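Clearing the table after snack, fast version

You need one tub, one damp cloth, 12 minutes. Less if the kids help, more if they "help".

Food first. Real stuff to the kitchen, play food in the tub. Check before you bin anything, some of the toy fruit is good.

Then bottles. Ketchup gets its cap wiped and goes back on the shelf, upright. Plates and bowls next, small ones inside big ones. Cups last becuase they roll.
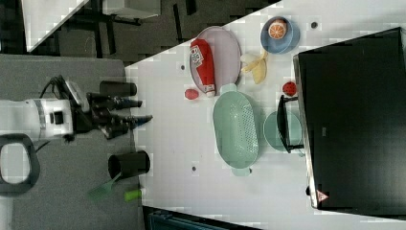 Ita Ó Flaithearta wrote in to say she does cups first, for the same reason, and puts them straight in the sink so they can't get away. Fine too. Just pick one and stick to it.

Now the floor. Spatulas, lids, little round things, all of it down there. Anything off the floor gets washed before it goes in the tub, warm water and dish soap, 60 seconds each.

Wipe the table end to end, dont skip the edges. Let it air dry. Lid on tub, done.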